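Neues aus der Teeküche: Tabletts für alle?

Seit Anfang Oktober stehen in der Teeküche im zweiten Stock die neuen Tabletts. Bestellt wurden sie über Morin, zusammen mit Tellern und Bechern, und wer die Rundmail von Karska gelesen hat, weiß schon, was sie alles können sollen: Wege sparen, Krümel auffangen, Flecken auf den Schreibtischen verhindern. Ich habe meine Zweifel. Ein Teller trägt sich auch ohne Tablett von der Arbeitsplatte bis zum Tisch, das haben wir jahrelang so gemacht, und die Krümel lagen hinterher meistens neben der Spüle.

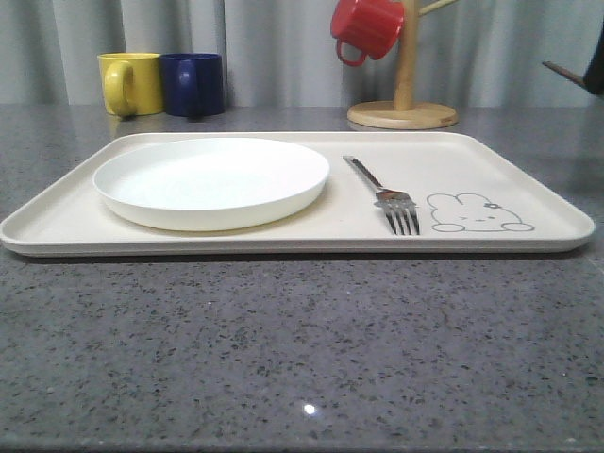
Groß genug sind die Dinger, das muss man ihnen lassen. Ein Teller und eine Gabel verlieren sich fast darauf, ein Becher und eine Schale Salat hätten noch gut daneben Platz. Nur gehen wir mit so einer Fläche durch die Glastür zum Flur, und die geht nach innen auf. Mit beiden Händen am Tablett bleibt dafür der Ellbogen. Bei Fotetti im Erdgeschoss gibt es Tabletts schon länger, dort stehen sie nach allem, was man hört, hochkant hinter dem Wasserkocher und verstauben.

Dann die Farbe. Creme sieht am ersten Tag freundlich aus. Wie es nach zwei Monaten mit Rote Bete, Curry und Kaffeerändern aussieht, wird man sehen. Im Prospekt steht »pflegeleicht«, aber das stand bei den alten Schneidebrettern auch. Ob die Tabletts in die Spülmaschine dürfen, war bis Redaktionsschluss nicht zu klären. Bis dahin bitte von Hand abwaschen und nicht mit der rauen Seite vom Schwamm – der Aufdruck wird es sonst wohl nicht lange machen.

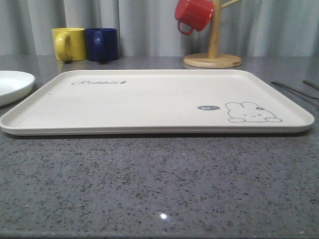
Über das Häschen gehen die Meinungen auseinander. Mich grüßt mein Geschirr ungern mit »hi~«, schon gar nicht vor dem ersten Kaffee, andere finden genau das nett. Sketasico hatte angeblich auch ein schlichtes graues Modell im Angebot. Warum es das nicht geworden ist, steht in der Rundmail leider nicht.

Bezahlt wurde das Ganze aus der Küchenkasse, in der nach der Sommerrunde 2650 Euro lagen. Für Tabletts und Geschirr gingen 90 Euro ab. Das ist kein Skandal, die Dichtung am Kühlschrank wartet allerdings auch schon eine Weile.

Im Dezember soll entschieden werden, ob für den dritten Stock nachbestellt wird. Rückmeldungen bitte auf den Zettel am Kühlschrank, gern auch kritische.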